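Folding the Drawer Again

I started on the closet in the back bedroom with the idea that it would take a morning. It took two days, and I'm writing down how it went mostly so I can find my own notes the next time I do it.

The closet has one rod, a shelf above it, and a dresser pushed in underneath with four drawers. The top two drawers were fine. The bottom two hadn't been sorted since we moved out of the apartment on Halvorsen Street, and things had gone into them without much thought. Knits were mixed with bed linens, and there was a bathrobe in there that doesn't fit anyone in the house.

I took everything out of both drawers and put it in piles on the floor. Then I went through the piles and made three new ones: keep, give away, ask Ermanno. The third pile was the biggest. Ermanno doesn't get attached to clothes in general, but he does have opinions about particular items, and I have learned to ask first.

The ribbed knits were the slow part. A T-shirt you can fold almost any way and it will stay put. Fine rib slides. It stretches a little when you pick it up by one end, and then the two sides don't match when you bring them together. I had been folding these in thirds and stacking them, and every time I pulled one out the rest of the stack came partway with it.
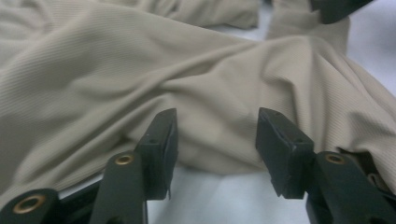
Clonadley, May 9, 2024

The beige one is the piece I used to work out a better method, because it's large and it shows every crease. What I do now is put it down on something flat and pale, so I can see the edges, and spread it out with my palms from the middle. I don't pull on it. If there's a twist running through it, I lift that part, let it drop, and smooth it again. Once it's flat I fold it in half the long way, bring in anything that sticks out, and then fold it up from the bottom in quarters. It ends up as a block that stands on its edge in the drawer.

Standing them on edge was Rosario Palumbo's suggestion. She lives two doors down and has a much smaller closet than mine, and her drawers look good. I had read about doing it this way before and thought it sounded fussy. It does take longer on laundry day. On the other hand I can see every piece when I open the drawer, and I can take one without disturbing the others.

A few things I noticed along the way:

The crease that bothered me most came from how I'd been storing it. I had it pushed down one side of the drawer to make room for sheets. I went over it with steam on the low setting, with a cotton cloth in between, and then left it alone for an hour before folding.

Hangers are bad for this kind of knit. I had two pieces on the rod and both had bumps at the shoulders. They're in the drawer now with the others.

Drawer dividers help, but only if they're tall enough. I bought a set from Rendbridge at the hardware store for $28 and they're the spring kind that push against the front and back of the drawer. They hold well. I used two in the third drawer and left the bottom one open for linens.

I also tried a shelf liner, which I wouldn't bother with again. It wrinkled under the weight and I had to take it all out. The bare wood is fine as long as you wipe it down and let it dry.

The give-away pile filled two grocery bags. Ermanno kept more than I thought he would, including a gray sweatshirt with a hole at the cuff that he says is for painting. We have not painted anything since August. I put it on the shelf with the drop cloths.

The bed linens are still not right. We have sheets for a bed size we don't own anymore, and I want to measure the mattress in the guest room before I get rid of them. The pillowcases I matched up and put inside each other, one set to a bundle, and those went in the bottom drawer along the left side.

Next is the hall closet, with the coats and the vacuum and the bag of other bags. I'm going to wait until the weather is warm enough that we can leave the coats out on the porch for an afternoon. If anyone has a good way to store wool scarves without folding them, leave a comment. I have five and they're all in a shoebox right now.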